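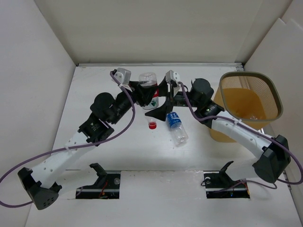
One wholesale buyer wrote to us in July that a bottle supplier ought to say on its first page what it sells, in what sizes, and how it is packed. We rewrote the page accordingly.

Kistard supplies clear plastic bottles and closures to food, beverage and household goods fillers. The company was founded in 1937 as a glass merchant in Musmont and moved to plastic when its main customers did. Glass was dropped from the catalog entirely when the Briem warehouse opened.

The current catalog has 2518 line items. Most are combinations of a bottle, a neck finish and a cap, so the number of separate bottle shapes is much smaller. Large formats are stocked at Briem. Small formats and all closures ship from Musmont. Mixed orders are combined at Musmont and may take one extra working day.

Bottles are supplied plain or labeled. Labels are applied to empty bottles only. We do not fill. Customers supplying their own labels should send a full roll for setup, wound with the leading edge of the label first.

Standard checks on each lot cover wall thickness, neck diameter, base clearance and label position. A sample of 60 bottles is drawn from every lot and kept until the lot has been shipped in full. Lot records are sent on request and carry the same number as the carton.

The minimum order is 400 bottles per size. Closures are sold by the carton. Pallet patterns for each format are listed on the product sheets, with stacking limits.

Sularent is our range of refill bottles with a wider neck and a heavier base. It uses its own caps, which do not fit the standard range. Sularent bottles are held at Briem only.

Both sites accept pickups by appointment. Drivers need the order number and the carton count at the gate.

Page last revised 27th January.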